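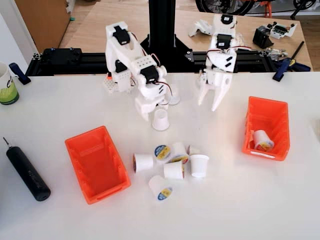 Trimon Housing Association Opens Enrollment for Shared Laundry and Kitchen Renewal at Farkolo Court

Residents of 148 apartments to receive new kitchens; work to begin in spring

FARKOLO, Jan 22, 2024 – The Trimon Housing Association today opened enrollment for the second phase of its building renewal program at Farkolo Court, the largest of the three properties it owns and manages on the east side of the city. Under the second phase, 148 apartments will receive new kitchens, new supply lines and new ventilation, and the two ground-floor laundry rooms will be rebuilt and enlarged.

Enrollment is open to every leaseholder in the North and Garden buildings. Households may choose a work period, select cabinet and counter finishes, and request temporary accommodation on the property while work is under way in their homes. Forms have been delivered to each apartment and are also available at the management office.

The program was approved by the Association's board in December, following a review of the first phase, which covered the River building. In that phase, 121 kitchens were replaced. The review found that residents were generally satisfied with the quality of the finished rooms but wanted earlier notice of water shutoffs, a wider range of storage options and a single point of contact for questions during construction. Each of these requests has been included in the plan for the second phase.

Scope of the work

Each kitchen will be fitted with new base and wall cabinets, a new sink and faucet, a range hood vented to the outside and additional electrical outlets above the counter. Existing refrigerators and stoves that are in good working order will be kept and reinstalled. Appliances that have reached the end of their service life will be replaced by the Association at no charge to the resident.

The original galvanized water pipes in the North building, which date from its construction, will be removed and replaced floor by floor. Drain lines will be inspected by camera before the walls are closed, and sections in poor condition will be renewed at the same time.

The laundry rooms will be extended into the former storage areas next to them. New washers and dryers will accept both cards and coins. Folding counters will be installed at two heights, and the doors will be widened to meet current accessibility standards. The laundry room in the Garden building will remain open until the North building laundry room has been completed, so that one facility is available to residents at all times.

Contractors

The general contract has been awarded to Gondix, which also carried out the work in the River building. Cabinets will be supplied by Khunthong, a regional manufacturer selected through a competitive bid. Khunthong will maintain a stock of matching doors, hinges and drawer fronts for future repairs.

Gondix will assign a resident coordinator to the property for the full length of the project. The coordinator will keep an office on the ground floor of the North building and will be available during normal business hours, with an answering service for urgent matters on evenings and weekends.

Schedule and notice

Work will begin in the North building in the spring and will proceed from the top floor down. The Garden building will follow. Kitchens will be renewed in groups of four apartments that share the same vertical pipes, and residents in each group will be asked to agree on a common work period where possible. If no agreement is reached, the Association will assign a date.

Every household will receive written notice 60 days before work starts in its apartment, followed by a reminder one week in advance. Planned water shutoffs will be posted in the lobbies and elevators and will be limited to weekday daytime hours. Packing boxes and floor protection will be provided on request. Residents who need help moving kitchen contents because of age, illness or disability should indicate this on the enrollment form.

Furnished guest apartments on the property will be available to households that are unable to remain at home during the work. Priority will be given to families with infants, residents with medical needs and those who work at night. A shared kitchen in the community hall will be open to all affected residents from early morning until late evening. It will be equipped with stoves, refrigerators and lockable cupboards.

Cost and rent

The second phase will be paid for from the Association's long-term maintenance reserve and a fixed-rate loan secured on the property. There will be no special assessment. Base rents will not be adjusted as a result of the kitchen renewal during the current lease year. Any later adjustment will follow the ordinary annual procedure and will be announced separately.

Residents whose kitchens are out of use for longer than the period stated in their notice will receive a rent credit for each additional day. The credit will be applied automatically to the following month's statement.

Information for residents

An open house will be held in the community hall before the enrollment period closes. Samples of the cabinet finishes, counters and faucets will be on display, and representatives of Gondix and Khunthong will be present to answer questions. Interpreters will be available on request. Residents who cannot attend may arrange a home visit through the management office.

Completed forms may be returned to the management office or placed in the locked mailbox in either lobby. Households that do not return a form will be assigned the standard finish and a work period chosen by the Association.

About the Trimon Housing Association

The Trimon Housing Association is a nonprofit owner and manager of rental housing. It is responsible for 444 apartments at three properties, together with their courtyards, playgrounds and community rooms. The Association is governed by a board elected by its members, and membership is open to all leaseholders.

Media contact
Communications Office
Trimon Housing Association
Farkolo Court, North Building, Ground Floor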